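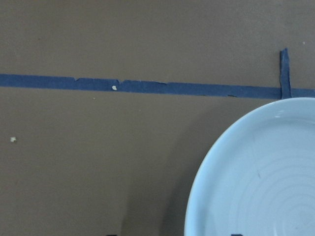
Figure 3. Wrist view of the work surface in the plate task, with blue tape marks and part of the plate at lower right.

4. Setting and clearing one place at a table

4.1 Task and work surface

Of the chores in this study, setting down and picking up a single plate is the one people expect a machine to manage first. The object is rigid, it does not roll, and its shape is close to the same from any side. We chose it for those reasons and placed it ahead of the towel and drawer tasks, which are covered in Sections 5 and 6.

All trials used the plain brown surface in Figure 3. Positions were marked with dark blue painter's tape. A long strip gives a reference line, and a short piece meets it to make a junction near the rim of the plate. The tape was torn by hand and laid by eye, so the edges are ragged and the strip is not square to the camera. We kept it that way through the whole series. A person setting a table does not work from a printed grid, and we did not want the arm's policy to depend on one. The marks were there for the operator who reset the plate between trials, and for scoring afterward.

The plate is light blue with a raised lip and faint rings in the well. The lip matters for grasping, as it gives the fingers something to close on. The glaze matters for sensing. Highlights on the rim, such as the small one near the upper part of the rim in Figure 3, were sometimes taken for an edge by the first version of the detector, and the planned grasp then landed too far inward. Gudrun Öberg retrained the detector in May on views with more varied lighting, and the results below use only the retrained version.

4.2 Procedure

Each trial had two halves. In the first, the arm took the plate from a rack and placed it so that the rim sat against the tape junction. In the second, it returned the plate to the rack. A placement counted as correct if the rim came to rest within 13 mm of the mark. A half was scored as failed if the plate was dropped, if it was pushed off the surface, or if the operator pressed the stop button for any reason. We did not give partial credit.

The policy was trained on around 2000 demonstrations collected by Wondimu Alemayehu and Folke Aasen using the Urnent teleoperation handset. The controller was the Tultix stack with default force limits. No changes were made to either one after the first scored trial. Trials were run in the Nandton laboratory from mid-morning to late afternoon, with the blinds open, and the light changed a good deal over that time. Soft shadows of the kind seen to the left of the plate in Figure 3 were left alone.

4.3 Results

We ran 202 trials. In 111 of them the arm completed both halves without a stop. Most of the remaining trials failed in the second half. Putting the plate down proved to be the easier part, and when the arm missed the mark it usually missed by a small amount and in the same direction, away from the wrist camera. This points to a calibration offset that we should have caught earlier.

Picking the plate up again was harder. A plate lying flat leaves little room under the lip, and the fingers have to approach at a low angle. In many of the failed trials one finger touched the surface first, the force limit tripped, and the arm backed off. It would then try again from nearly the same position. A person who meets this problem slides the plate to the edge of the table or tips it with a thumb. The policy had seen a few demonstrations of sliding, but it used the move rarely and mostly when it was not needed.

Partial views were a second source of failure. At close range the wrist camera sees only part of the plate, as in Figure 3, and the center has to be estimated from a short stretch of rim. The estimate was good while the arm moved slowly. During faster approaches it drifted, and the arm did not correct for the drift until contact.

Small debris had no measurable effect. Light specks like those on the tape and the bare surface in Figure 3 were ignored by the detector in every trial we checked by hand. This is convenient for the plate task but less so for the chore it stands for. Clearing a place at a table normally includes noticing crumbs and wiping them up, and our system has no notion of either one. Margit Haugland raised the same point about the earlier Bhuiyan benchmark, where a table could be scored as cleared with food still on it.

4.4 Comparison with a person

Vilgot Nyberg, who had no part in building the system, did the same task by hand under the same scoring rules. He finished each trial in a few seconds and had no failures. The arm was many times slower even in its best runs. We do not put much weight on speed, as a slow machine can still be useful in a kitchen if it works while people are elsewhere. The failure rate is the larger concern. At the rate we measured, someone would have to stay within reach of the stop button, and that person could set the table in less time.

On this evidence we would rate single-plate placement as close to usable under supervision, and single-plate retrieval as not ready. The gap between the two came as a surprise to us - our pilot runs had used a rack for both ends of the motion, and the low grasp never came up. The towel task in Section 5 starts from a flat surface in all trials for this reason.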